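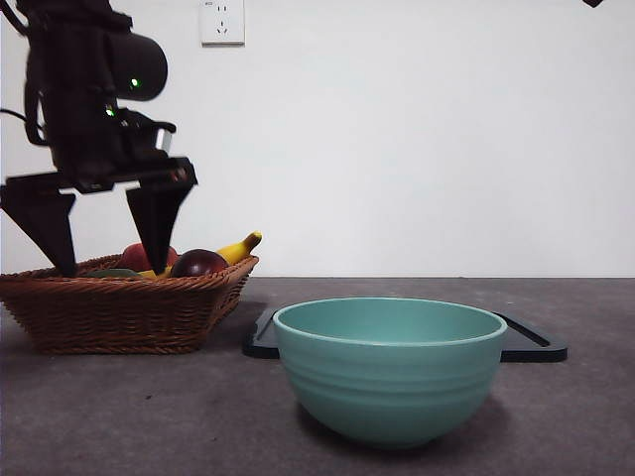
A fruit bowl is where fruit goes to be looked at, according to Rongrong Xia, who would sooner have it in the refrigerator and eaten by the weekend. The opposing view, that fruit left in the open gets eaten and fruit in a drawer gets forgotten, is older and has most of the kitchen tables on its side.

Fruit basket (household)

A fruit basket, in domestic use, is an open container in which whole fresh fruit is kept at room temperature, usually on a table or counter. It should not be confused with the gift basket, which is wrapped in cellophane, contains a pineapple, and arrives when someone has had surgery. The household basket has no wrapping and no occasion. It is refilled a few pieces at a time and seldom emptied on purpose.

Form and materials

Baskets are woven from willow, rattan, bamboo, seagrass, paper cord or plastic made to look like any of these. "Wicker" is properly the name of the weaving technique and not of a plant, a point made often by people who sell wicker. The common shapes are round, oval and rectangular. Rectangular baskets with flared sides waste less counter space and stack well in the shop. They also have corners, and corners are where grapes end up.

A basket with very low sides is generally sold as a tray. The line between the two has never been settled. The retailer Pronotari lists the same article under both headings, at two prices.
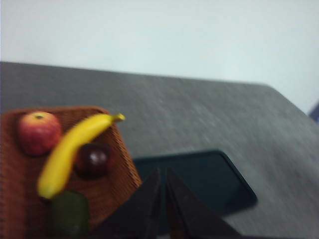 Apple and banana on a woven tray, with the banana's stem over the rim.

Open weave lets air reach the underside of the fruit, which a ceramic bowl does not. Against this, a ceramic bowl can be washed. Woven baskets are cleaned with a dry brush or a barely damp cloth, and juice that has gotten down between the strands tends to stay there. Many households put a folded paper napkin in the bottom, thereby giving up much of the ventilation they paid for.

Contents

Apples, bananas, oranges, pears and stone fruit make up the usual load. Berries are too soft and spoil too quickly. Lemons are frequently included for color and can remain in place for so long that they are better classed as furniture. Keys, batteries, rubber bands and takeout menus are also found, though rarely mentioned in the literature.

The selection is limited by ethylene, a gas that many fruits give off and that speeds ripening in others nearby. Apples and ripe bananas are both producers. Keeping them together is the standard arrangement and also the one most storage guides advise against. Yulan Liao's household manual The Patient Pantry devotes a chapter to separating them and has, on its cover, a painting of a bowl of apples and bananas.

Plums and peaches are left out until they give slightly when pressed near the stem, then moved to the refrigerator. Pressing is best done once, by one person. In larger families a plum may be tested so thoroughly that it is ripe by dinner – in the places where the thumbs went, at least.

Arrangement

Heavy, firm fruit goes at the bottom or toward the back, with soft fruit beside it and not beneath it. Bananas are the difficulty. They are longer than most of the space available, and they bruise wherever they cross something round. The usual answers are to lay the banana over everything else, to let the stem hang past the rim, or to buy a hook. The Flotum banana hook, a bent steel arm fixed to a round base, was meant to settle the question. It takes up as much counter as a second basket and holds nothing when there are no bananas.

A single layer is easier to keep an eye on than a heap. In a heap the oldest fruit sinks, and its condition is usually learned by smell. Guoqing Hao, in a short essay on kitchen habits, recommends taking everything out when new fruit is added and putting the old pieces back on top. He concedes that he does this in April, when he cleans.

See also

Bread box
Gift basket
Compost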